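4. 블록 및 소형 완구의 분류와 보관

4.1 적용 범위

본 장은 Votusell 정리함 세트를 사용하여 조립 블록, 소형 완구, 부드러운 소재의 소품을 분류하고 보관하는 절차를 규정한다. 정리함의 조립 방법은 3장을, 라벨의 출력과 부착은 5장을 참조한다. 세척제의 선택과 희석 비율은 본 장에서 다루지 않는다.

본 장에서 "대형 블록"은 윗면에 원형 돌기가 있고 한 손으로 한 개씩 집을 수 있는 크기의 블록을 말한다. "연질 소품"은 누르면 형태가 변하는 천 또는 충전재 소재의 물품을 말한다. "용기류"는 컵, 그릇, 통, 종이 상자 등 다른 물품을 담을 수 있는 물품 전체를 말한다.

4.2 작업 전 준비

1) 평평하고 넓은 면을 확보한다. 탁자, 침대, 바닥 매트 모두 사용할 수 있다.
2) 작업면에 천을 편다. 천은 작업면 전체를 덮어야 하며, 주름은 손으로 펴 둔다. 무늬가 굵은 천은 작은 부품을 식별하기 어려우므로 소형 부품이 많은 경우 단색 천을 사용한다.
3) 가장자리가 올라온 투명 또는 반투명 쟁반을 천 위에 놓는다. 쟁반이 없으면 원형 용기의 뚜껑을 뒤집어 사용해도 된다.
4) 정리함의 뚜껑을 모두 열어 작업면 바깥쪽에 배치한다. 뚜껑은 본체 밑에 겹쳐 둔다.
5) 조명을 켠다. 커튼이 있는 창가에서 작업할 때에는 역광이 되지 않도록 창을 옆으로 두고 앉는다.

주의: 쟁반을 작업면의 모서리에 걸쳐 놓지 말 것. 침대처럼 눌리는 면에서는 쟁반이 기울어 부품이 한쪽으로 쏠릴 수 있다.

참고: 작업면의 천은 분류가 끝난 뒤 네 귀퉁이를 모아 들어 올릴 수 있는 크기가 좋다. 누락된 부품을 회수할 때 사용한다(4.7항).

4.3 1차 분류: 대형 블록

대형 블록은 전량을 한꺼번에 쏟지 않는다. 쟁반 위에 소량씩 덜어 놓고 다음 순서로 처리한다.

1) 결합된 블록이 있으면 분리한다. 양손으로 위아래 블록을 잡고 한쪽 모서리부터 들어 올린다. 비틀어 떼면 돌기 가장자리가 눌릴 수 있다.
2) 블록을 한 개씩 집어 윗면과 옆면을 확인한다. 색만 보고 분류하지 말고 돌기의 배열을 함께 본다. 같은 빨간색이라도 정사각형과 긴 직사각형은 서로 다른 칸에 넣는다.
3) 윗면에 무늬가 있거나 옆면에 도안이 있는 블록은 따로 모은다. 바탕색이 같더라도 무늬가 없는 블록과 섞지 않는다.
4) 돌기 안쪽이 오목한 블록은 오목한 부분에 먼지나 부스러기가 남아 있는지 확인한다. 이물질이 있으면 마른 붓으로 제거한 뒤 다음 단계로 넘긴다.

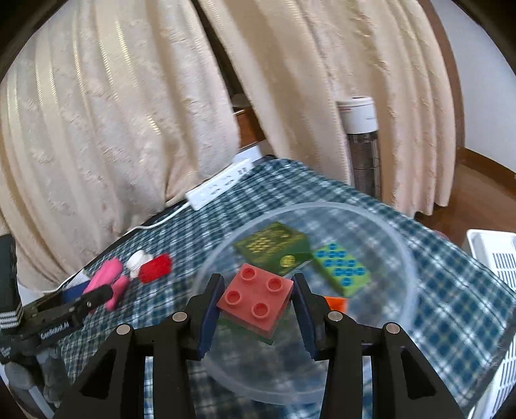
5) 확인이 끝난 블록은 돌기가 위를 향하도록 칸에 넣는다. 방향이 섞이면 같은 칸에 들어가는 수량이 줄고, 위에서 보았을 때 종류를 구분하기 어렵다.
6) 판정이 어려운 블록은 "보류" 칸에 넣고 작업을 계속한다. 보류 칸의 블록은 1차 분류가 모두 끝난 뒤에 한 번에 처리한다.

칸 배정의 기본값은 다음과 같다.

A칸: 정사각형 블록, 무늬 없음
B칸: 직사각형 블록, 무늬 없음
C칸: 무늬 또는 도안이 있는 블록
D칸: 보류

블록의 양이 한 칸을 넘는 경우 A칸과 B칸을 색별로 나눈다. C칸은 나누지 않는다. 무늬 블록은 조립할 때 한 벌로 찾는 경우가 많고, 색별로 나누면 다시 모으는 데 시간이 걸린다.

주의: 칸막이를 옮길 때에는 해당 칸을 먼저 비울 것. 블록이 들어 있는 상태에서 칸막이를 당기면 홈이 벌어져 이후 고정력이 떨어진다.

4.4 색상 구분 기준

색별로 나누는 경우 아래 기준을 따른다. 기준은 필요에 따라 변경할 수 있으나, 변경한 내용은 정리함 뚜껑 안쪽의 기록지에 적어 둔다.

1) 녹색 계열은 짙은 녹색과 연두색을 구분한다. 저녁 조명에서는 두 색의 차이가 작아지므로 두 블록을 나란히 놓고 비교한다.
2) 주황색은 빨간색이 아니라 노란색 칸에 넣는다.
3) 두 가지 이상의 색이 있는 물품은 가장 넓은 면의 색을 기준으로 한다.
4) 반투명 물품은 뒤에 놓인 천의 색이 비치므로 흰 종이 위에서 판정한다.

참고: 2)항은 Pramanik 보육실의 시범 사용 결과를 반영하여 개정된 항목이다. 이전 판에서는 주황색을 빨간색 칸에 넣도록 하였다. 개정 제안자는 Faizal Simanjuntak이며, 이전 판의 기준으로 이미 정리한 세트는 그대로 사용해도 무방하다.

4.5 2차 분류: 연질 소품

연질 소품은 블록을 모두 칸에 넣은 뒤에 꺼낸다. 블록과 함께 펼치면 작은 부품이 접힌 틈에 들어가 누락되기 쉽다.

1) 물품을 펼쳐 앞뒤를 확인한다. 접힌 부분, 고리 모양으로 말린 부분, 주름이 많은 부분은 손가락으로 벌려 안쪽까지 확인한다.
2) 물기나 얼룩이 있는지 확인한다. 물기가 있는 물품은 정리함에 넣지 말고 그늘에서 완전히 건조한다.
3) 두꺼운 충전재가 들어 있는 물품은 납작하게 누르지 않는다. 한 번만 접고, 접힌 쪽이 위로 오도록 세워 넣는다.
4) 얇은 물품은 말아서 세운다. 고무줄은 사용하지 않는다. 고정이 필요하면 부속된 면 끈을 느슨하게 묶는다.
5) 물품을 집을 때에는 양쪽에서 고르게 눌러 잡는다. 한쪽 끝만 잡고 들면 접은 모양이 풀리고 봉제선에 하중이 집중된다.

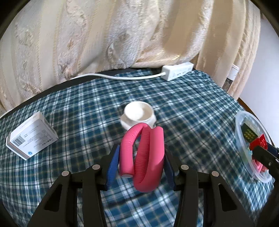
6) 연질 소품 칸은 가득 채우지 않는다. 뚜껑을 닫았을 때 물품이 뚜껑 안쪽에 닿지 않아야 한다.

주의: 연질 소품 칸에 건조제를 넣을 경우 반드시 부속된 망 주머니에 넣고, 어린이가 여는 정리함에는 사용하지 말 것.

4.6 용기류의 처리

작업면에 함께 나와 있는 용기류는 마지막에 처리한다. 빈 용기라도 분류 도중에 다른 물품을 임시로 담지 않는다.

1) 모든 용기의 안쪽을 확인한다. 입구가 좁고 아래가 넓은 용기는 기울여서 바닥까지 확인한다.
2) 깨질 수 있는 용기는 블록과 같은 정리함에 넣지 않는다. 재질을 알 수 없는 경우 깨지는 물품으로 취급한다.
3) 종이 상자는 내용물을 확인한 뒤 보관 여부를 정한다. 보관하지 않는 상자는 접어서 배출한다.
4) 반투명 플라스틱 용기는 라벨 없이 사용할 수 있으나, 내용물이 흰색 또는 투명인 경우에는 라벨을 붙인다.
5) 크기가 다른 용기를 겹칠 때에는 사이에 얇은 종이를 한 장 넣는다. 꼭 맞게 끼워진 용기는 온도 변화에 따라 빠지지 않을 수 있다.

금속 소재의 작은 부품(고리, 나사, 집게 등)이 발견되면 블록 칸에 넣지 말고 뚜껑이 있는 별도 용기에 담는다. 출처가 확인될 때까지 폐기하지 않는다.

4.7 누락 확인 및 마무리

1) 쟁반을 들어 밑면과 천 사이를 확인한다. 테두리가 두꺼운 쟁반은 테두리 안쪽 홈도 확인한다.
2) 천의 네 귀퉁이를 모아 가운데로 들어 올린다. 남아 있는 부품은 중앙에 모인다.
3) 회수한 부품을 해당 칸에 넣는다.
4) D칸(보류)을 비운다. 끝까지 판정되지 않는 물품은 투명 봉투에 넣어 뚜껑 안쪽에 붙인다.
5) 뚜껑을 닫는다. 앞쪽 걸쇠를 먼저 채우고 뒤쪽을 누른다. 순서가 바뀌면 뒤쪽이 들뜰 수 있다.
6) 정리함을 쌓는 경우 대형 블록 정리함을 아래에, 연질 소품 정리함을 위에 둔다. 최대 3단까지 쌓을 수 있다.

주의: 3단으로 쌓은 상태로 들어 옮기지 말 것. 이동 시에는 한 번에 2단까지만 운반한다.

4.8 문제 해결

증상: 뚜껑이 완전히 닫히지 않는다.
조치: 돌기가 옆을 향한 블록이 있는지 확인하고 방향을 바로잡는다. 그래도 닫히지 않으면 내용물을 두 칸으로 나눈다.

증상: 칸막이가 저절로 빠진다.
조치: 칸막이의 상하 방향을 확인한다. 홈 표시가 있는 쪽이 아래이다. 홈이 벌어진 경우 Rendel 규격의 교체용 칸막이를 사용한다.

증상: 연질 소품에서 냄새가 난다.
조치: 물품을 모두 꺼내고 뚜껑을 연 채로 하루 이상 환기한다. 물품은 4.5항 2)에 따라 건조 상태를 다시 확인한다.

증상: 라벨이 떨어진다.
조치: 부착면을 마른 천으로 닦고 새 라벨을 붙인다. Visoris 라벨지는 무광면이 접착면이며, 한 번 뗀 라벨은 재사용하지 않는다.

증상: 분류가 끝난 뒤에도 같은 종류의 블록이 여러 칸에서 나온다.
조치: 기록지의 기준과 실제 칸 배정이 일치하는지 확인한다. 여러 사람이 함께 사용하는 세트에서는 칸 바닥에 기준 블록을 한 개씩 고정해 두면 혼입이 줄어든다.

4.9 점검 주기

대형 블록 정리함은 2개월마다 4.3항 4)의 이물질 확인을 실시한다. 연질 소품은 계절이 바뀔 때 꺼내어 건조 상태를 확인하고, 칸막이와 걸쇠는 정리함을 비울 때마다 점검한다. 점검 결과는 기록지에 월 단위로 적는다. 기록지 양식은 부록 2에 있다.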